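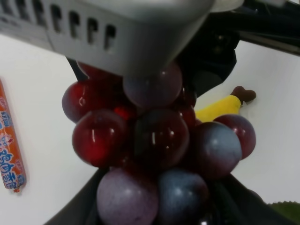

Figure 4. Artificial grapes, mixed-color bunch. Glossy and frosted grapes occur side by side.

4.2 Grapes

Grapes were the most common fruit in the sample after apples. Of the 153 household displays recorded in Iston and Steltden, 26 included at least one bunch of artificial grapes, and in four of these the grapes were the only fruit on show. Owners often kept them when the rest of a bowl had been given away or replaced. One Steltden household had moved the same bunch from a dining table to a hall shelf and then to the top of a refrigerator over the years, and the owner could date each move by the house they lived in at the time.

We treat grapes separately from the single fruits (Section 4.1) for two reasons. A bunch is made up of many parts, so color and finish can vary inside one object. It also has no fixed shape. An artificial apple looks much the same whichever way it is set down, while a bunch of grapes has to be hung, draped or laid on its side, and the person arranging it decides which part faces the room.

4.2.1 Color

We sorted the bunches into single-color and mixed-color types. A bunch was called single-color if all its grapes could be described with the same basic color word, allowing for lighter and darker shades. Green and dark purple were the usual single colors. Black grapes were entered as dark purple unless the owner objected to the word, and one did.

Mixed-color bunches were less common but drew more comment in the interviews. The bunch in Figure 4 belongs to this type. Its grapes run from deep red and maroon through purple to a bluish gray, and neighboring grapes can differ sharply, with a bluish-purple one lying against one of deep red. Real bunches also vary in color while they ripen, and several owners mentioned this when asked why they liked a mixed bunch. Others said the opposite, that the mix of reds and blues was what told them the fruit was not real. We found no link between these two views and the age of the owner or the length of time the bunch had been in the home.

Color words gave us some trouble in coding. Silviu Anghel and Ashley Kershaw coded all the bunches separately and then compared their sheets. They agreed on type (single or mixed) in every case but did not always agree on the names of individual shades, mainly where purple meets gray. We therefore report only the broad groups and leave the finer color names for description.

4.2.2 Finish

Finish turned out to be harder to record than color and, in the view of the people we spoke to, more important. We began with two codes, glossy and matte. After the first round of visits in July we added a third, frosted, for grapes with a pale or speckled layer on the surface. Makers use this layer to suggest bloom, the waxy coating found on fresh grapes. A fourth note, translucent, could be added to any of the three where the color let light into the grape.

The codes were first meant to be given once per bunch. This had to be changed. In Figure 4, a large translucent red grape with a darker core belongs to the same bunch as a bluish-purple grape with a dusty, matte look and a lavender-purple one that is speckled and frosted. The slate-blue grape beside the lavender one is slightly grainy and could reasonably be placed under either matte or frosted. We kept it as frosted. For bunches of this kind the final sheet lists every finish present and does not try to name a main one.

Owners used their own words for finish. Shiny grapes were called "wet," "candy" or "glass," the last even where the owner knew the fruit was not glass. Frosted grapes were called "dusty," and here the word caused real confusion, as it was not always clear whether the owner meant the finish or the housekeeping. Two people told us that they had tried to clean the frosting off with a damp cloth before they understood that it was part of the design. After this the interviewers were asked to follow up any use of the word with a question about cleaning.

Cleaning itself came up in most of the grape interviews. Single fruits can be wiped one at a time. A tight bunch holds dust in the gaps between the grapes, and a cloth reaches only the outer ones. Rinsing under a tap was the usual method, followed by a soft brush and, in one home, a hair dryer on a cool setting. One owner in Iston did not clean her grapes at all and turned the bunch over twice a year.

4.2.3 Shape and packing

Bunches were also sorted by how closely the grapes sat together. In an open bunch the stems can be seen between the grapes. In a tight bunch they cannot, and only small parts of the inner grapes show. Figure 4 is a tight bunch. The grapes are round balls, and red ones can be glimpsed deeper in, between and behind the larger spheres at the front.

Round grapes were more common than oval ones throughout the sample. The Rowbotham trade lists, which we used to check the dates given by owners, offered both, with the oval grapes sold at a higher price. The lists do not give a reason. They also offered loose grapes in bags of 500 for shop windows, and the Wiltudness collection holds one such bag, unopened, which we were able to examine but not to photograph.

Tight bunches were more often laid flat in a bowl, with other fruit placed behind them. Open bunches were more often draped over the edge, where the stems allow the lower grapes to hang. We noted a few exceptions. In one Steltden kitchen a tight bunch had been tied with string and hung from a cupboard handle, and the owner said that she had never thought of it as fruit for a bowl.

4.2.4 Placement among other fruit

Where grapes shared a bowl they were nearly always placed last. Owners described building up apples, pears and oranges first and then using the grapes to cover gaps or to hide a damaged piece. For this purpose mixed-color bunches were preferred, as they could sit next to either red or green fruit. This agrees with the shop assistants' accounts in Section 3, where a dark mixed bunch was recommended to customers who already had a bowl at home and wanted one thing to add – usually as a gift.

Bananas and lemons, which were placed early and seldom moved, are covered in the next section.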